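Damside Makers Forum
Two-armed stitcher, build log and general complaining
Posts: 784 | Views: 1,975

28 July 2024

wobblyshaft
Progress, of a sort. The second arm is back on the bench at Damside with its new cable run, and both arms now go where I tell them often enough that I've stopped standing behind the door.

For anyone joining late and not fancying the back pages: two arms, a small surgical gripper on the end of each, and me at the other side of the bench moving a pair of handles made from bicycle brake levers. The grippers came used from Trajkovski and cost me £233 for the two, with a wrist that had seized solid thrown in for free. The motor boards are Akidia, the wiring is mine, and so are the faults. The aim is a row of hand-driven stitches in tissue, each one tied off and trimmed. After that I'd like the arms to manage one knot without me, but I'd also like a bigger shed.

The present trouble is slack. When I turn the handle the wrist thinks about it for a moment and then goes all at once. You can live with that when picking up a washer. It's less charming when both tips are facing each other across a cut with the thread looped over itself just above them.

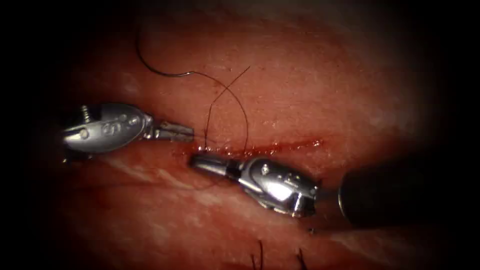 Page 2 of 9

gasket_case
Nice to see thread on it at last. I still say you have slack because you ran the cables round those little printed pulleys. They flatten. I said so in May and was told I was being gloomy.

wobblyshaft
You were being gloomy. You were also right about the pulleys, so three of them are now brass. The slack is better on the left arm and exactly the same on the right, which I'm taking personally.

tinsnips
Can I ask why you're bothering with wrists at all? A curved needle in a fixed clamp, one motor to swing it through, job done. Sewing machines have managed for a good while without elbows.

wobblyshaft
Because a sewing machine gets at the cloth from both sides and I can only get at it from the top. Also I'd already bought the wrists.

gasket_case
The second reason is the real one.

tinsnips
Fair, but my point stands. You've got so many joints in there you can't tell which one is loose. Take the right arm off, lock everything but the jaws, and add joints back one at a time.

oldplum
Disagree with tinsnips. Lock the joints and you change the tension on every other cable, then you'll be measuring a machine that doesn't exist. I'd leave it whole and watch the tip under a decent light while somebody else turns the handle very slowly. When the tip moves late, put a finger on each pulley until you find the lazy one.

Keep your sleeve out of the gears. I mention it for reasons of my own.

wobblyshaft
Tried oldplum's way first as it needed fewer spanners. The lazy one was the second pulley up from the wrist on the right arm, where the grub screw had backed out. I'd put thread lock on all of them except, apparently, that one.

One arm in from the top and one from the bottom, with a couple of knots tied and trimmed along the line to the right and far too much thread lying about on the left. I know. I cut it long because the last time I cut it short I spent an evening chasing a tail I couldn't grab.
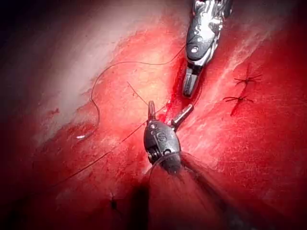 Filed under: Builds > Arms and Grippers > In Progress

oldplum
Those knots look respectable. What are you doing for the wrap? Turning the wrist, or walking the tip round the thread?

wobblyshaft
Walking it round. Turning the wrist is prettier but the right one runs out of travel before the second wrap and then unwinds the first on its way home. I've been through the Akidia settings twice looking for a cure and all I found was a way to make the motors hum.

gasket_case
That hum is the position loop set too stiff. Bring the gain down until it stops, then up a touch. If you bring it up till it's loud and hope, you cook the driver. Ask me what a new one costs. No, don't.

tinsnips
I'd throw the brake levers out before touching any gains. You're steering a thing with a tip the size of a grain of rice using something meant to stop a bicycle.

wobblyshaft
The levers stay. They're the only part of this that has never gone wrong.

I did swap the springs behind them for softer ones out of the Fudell assortment box, and that helped with the part I dislike most, the handing over. One gripper has the needle, the other has to come up close without knocking it, open, take hold, and only then does the first let go. With the stiff springs my hand would be shaking by the third go. With the soft ones I can get the tips right up beside each other and stop there and think. 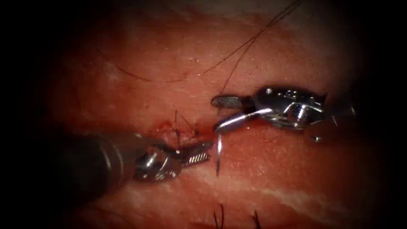
The thinking is where it gets slow. If I let go too early the needle swings round to point the wrong way and I have to put it down and start over. If I let go too late the two arms have a small tug of war, and the right one wins because it has the better cable. So I've marked both levers with a dab of paint at the point where the jaws first bite, and I've started saying "got it" out loud before I release. It makes me sound unwell, but I drop fewer.

oldplum
The paint is good. I'd put a click there too, a ball and spring in the lever pivot, so you can feel it without looking down.

tinsnips
Or one motor and a clamp.

gasket_case
He's never going to stop, is he.

wobblyshaft
Ball and spring it is. The lathe is booked out until next week, so meanwhile I'm redoing the last printed pulleys in brass with a hand file, and if they come out oval I'll say it was a cam.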